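Manby Dye Works open day

I have wanted to see inside Manby ever since I moved to this side of the valley, and in May they finally opened the doors. I was in the queue by nine with a flask of tea. Go if you get the chance!

The first stop is the sample room, where every shade the works has ever sold is kept on a little hank of wool with a paper tag. There are 3,516 of them, in drawers that go right up to the ceiling (you are allowed to open the lower ones). I lost half an hour in the greens. My favourite was an odd mossy thing called Ilten, last made for a run of school blazers.

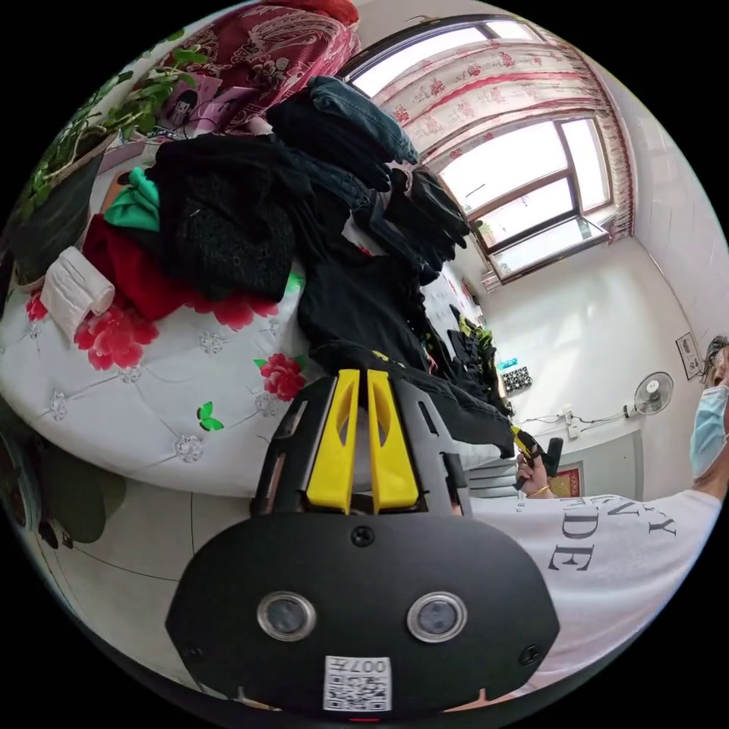

The vat hall

Next you go down an iron stair into the noise. The biggest vat is called Gurik, after the firm that built it, and it holds 1,081 litres. We watched a load of yarn go in cream and come up a deep brick red, and the whole group said "ooh" together. Wear old shoes. The floor is wet everywhere and mine are now slightly pink at the toes.

Olumide Ekpo runs the hall and did the talking, shouting over the pumps with great good humour. He has mixed by eye and by scale for 31 years and still keeps a notebook in his apron.

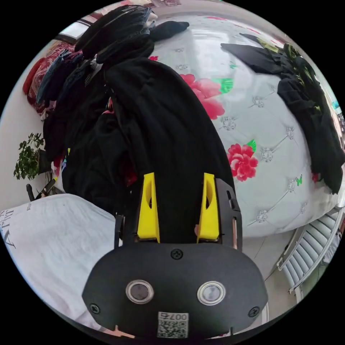 Black takes longer than any other colour at Manby, and Olumide gave it the best ten minutes of the tour. Their standard black, Osagie, starts as a very dark blue with a touch of orange added late, and it gets three rinses afterwards. Anything long and black, like the piece held next to that heap of dark clothes on the bed, he would wash inside out and cold, and dry in the shade. He also told us to look at our blacks by a north window, where the red or green in them shows up. I tried it at home – my good coat is green!

Getting there and the shop

The 598 bus stops at the gate. Tickets were £6, with tea and a very decent flapjack. The shop sells ends of dye lots by weight, and I came away with far too much mustard. Take cash, as the card machine was out of action until after lunch.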